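Chapter 3
When a Task Ends Early

In May, the Palar kitchen program ran 2,734 simulated cleanup tasks. One batch of 26 stopped without raising an alarm. The log marked each one complete, although the Torka planner had skipped any item that was off the counter. 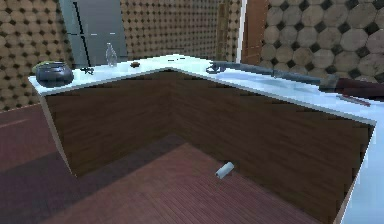

Figure 3.1 Simulated kitchen with a white roll on the floor.

A dropped item is a safety matter as well as a missed step. In a real kitchen, a person could slip on it. This chapter traces the fault from the log back to the search area, which covered the countertop only.

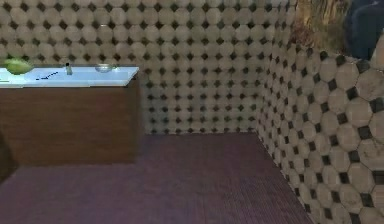 Figure 3.2 Countertop items and open floor in the same kitchen.

Before reading on, write down what a planner should check before it reports a task complete.

Comments (2)

Is the log for 3.1 online? I only found 11 of the runs.

Our class used this on Wednesday. The search area part took us a while.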